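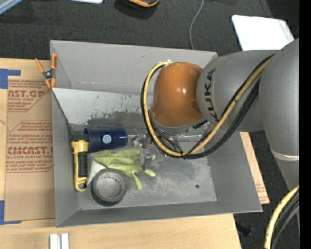
Maëlle Quentric
Chroniqueuse de l'atelier et du jardin

Imprimer | Envoyer par e-mail

Dimanche 14 juillet

Bon, le bac gris. Je m'étais juré de m'occuper de lui en mai et on est le jour de la fête nationale, tout le monde est parti voir le défilé à Seris, et moi je passe la matinée à parler de gants. Chacun ses feux d'artifice !

Il est quand même bien fatigué, ce bac. Le fond est tout éraflé, avec de grandes traînées pâles comme des nuages, et le bord commence à s'user lui aussi. Il y a un petit trou rond vers la droite, dont j'ai longtemps cru que c'était une tache (j'ai frotté, oui, avec la brosse dure, pendant un bon moment). Et puis cette vilaine marque sombre là où la peinture est raclée. J'ai pensé le remplacer, j'ai même regardé chez Rønning, ils en ont un à 50 euros, très beau, très propre, et j'ai refermé la page. Je l'aime bien, le mien. Il tient sur la table en bois clair, il est large, les parois penchent juste ce qu'il faut pour attraper ce qui traîne dans les coins. Parce que les gants vont toujours se fourrer dans les coins, c'est leur grande passion.

Les gants, donc. J'avais décidé de faire des paires. Quelle idée ! J'ai retrouvé 9 gauches sans leur droite, dont deux que j'avais achetés exprès pour tailler les rosiers de Cundomum, l'an dernier, et que je croyais perdus là-bas. J'ai essayé de marier un gauche de jardin avec un droit de bricolage, ça allait presque, à condition de ne pas se servir du pouce. Je les ai gardés. Je sais, je sais.

Vers midi j'ai fait une pause, j'ai mangé des tomates debout devant l'évier et Demon, le chat, a profité de mon absence pour s'installer sur la pile « à laver ». Impossible de le déloger — il fait semblant de dormir et il pèse trois fois son poids dès qu'on le soulève. J'ai donc lavé le reste, à la main, au savon de Marseille. L'étendoir n'avait plus que 10 pinces, j'ai fini avec des trombones.

Il me reste à décider pour le bac. Une couche de peinture sur la partie raclée ? La boîte de gris est à la cave, numéro 318 sur le couvercle, mais je ne suis pas du tout sûre que ce soit le même gris, et un bac de deux gris, ça m'énerverait tous les matins. Peut-être que je le laisse comme ça. Pour le petit trou, en tout cas, je n'y touche pas.

On entend déjà des pétards du côté de la route. Je rentre le linge avant ce soir, et Demon avec, s'il veut bien se lever.

Imprimer cette page | Envoyer par e-mail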